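Chapter 7
Your First Gripper: Two Fingers and a Lot of Screws

I built my first gripper in the shared workshop in Daltville, and boy, did I get it wrong! I'd bought 200 screws and given zero thought to how the fingers would meet. So let's start there, with the tips, and work our way back to the base plate (the Kuvo plate from Chapter 6, if you've kept it handy).

Two curved arms, two pads, one narrow seam between them. Get the pads to close evenly and the rest of the build goes so much easier.

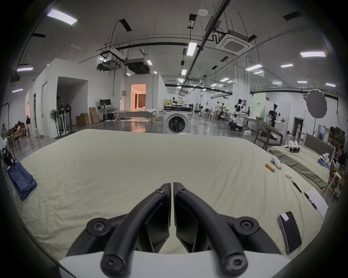

Lekota wrote to me after trying an early draft of this chapter and said the joint screws should stay a little slack until both pads are lined up, and that tightening one side first had cost a whole evening. I do it that way now, too!

Grab your hex key and a scrap of paper. Close the fingers on the paper and give it a tug. If it slips out at one corner, loosen the joints, nudge the pads and try again. We'll get to the motor in Section 7.2.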